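We use cookies to improve this site. Accept | Settings

November 5, 2023
By Žydrūnas Siliņa

Equipment Planner, Robotics (32 hours per week)

Kakbridge is looking for a person who will plan what our robot group buys in the next budget year. Our tasks are household ones, such as putting shoes in order, and the list of wishes is long — spare hands, cables, furniture, storage.

You will collect price offers, compare them and keep the budget table correct. You will also write to our suppliers, Zelow and Udia, about delivery times. Two years of experience in purchasing is required. A technical degree is welcome but not necessary.

Slides on the rack, home test area:

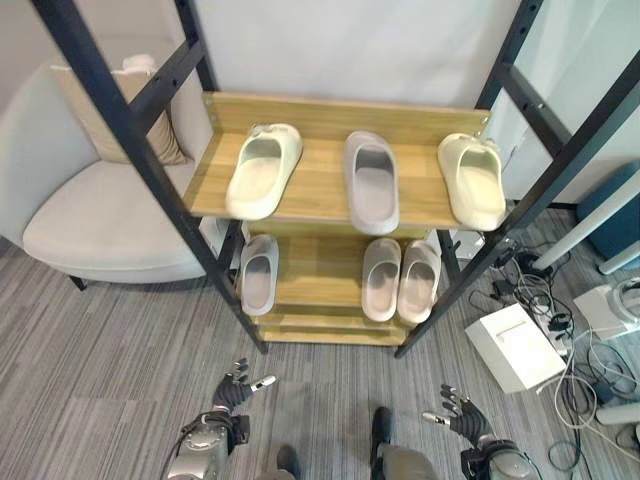
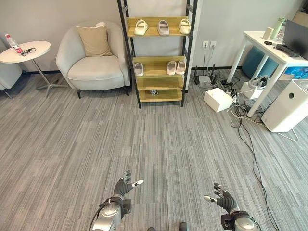
The position is for 48 weeks, with possible extension. Please send your CV and one short letter to Jouko Kemppainen — he answers also questions about salary.

Subscribe to our newsletter for new positions.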